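# Chapter 4: What Will It Cost?

I once priced a two-arm bench at Pisema and forgot the rail both arms bolt to. Don't be me! 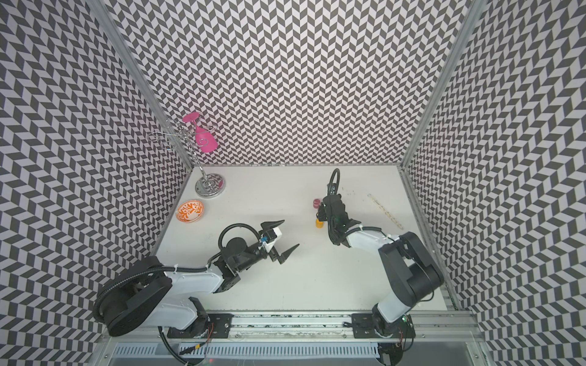

## Start with the arms

Arms come first – then mounting plates and cables.

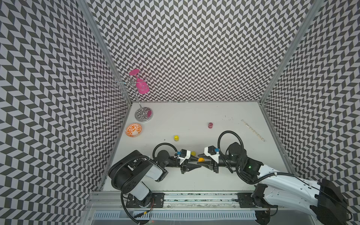 Khrystyna Didenko keeps 22 percent back for spares, and I copy her.

## Then the small stuff

- Grippers: get quotes for the pair.

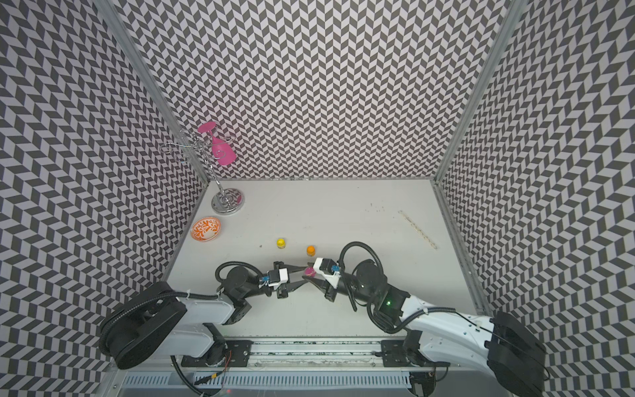

- Fingers: ours were $89 a set. 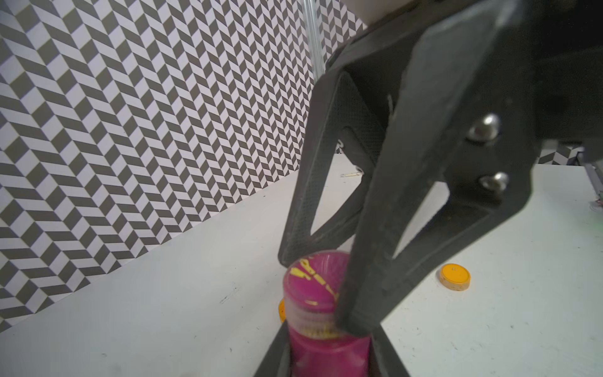

My budgets always run short on props. A screw-top jar like the magenta one costs next to nothing, so buy extras.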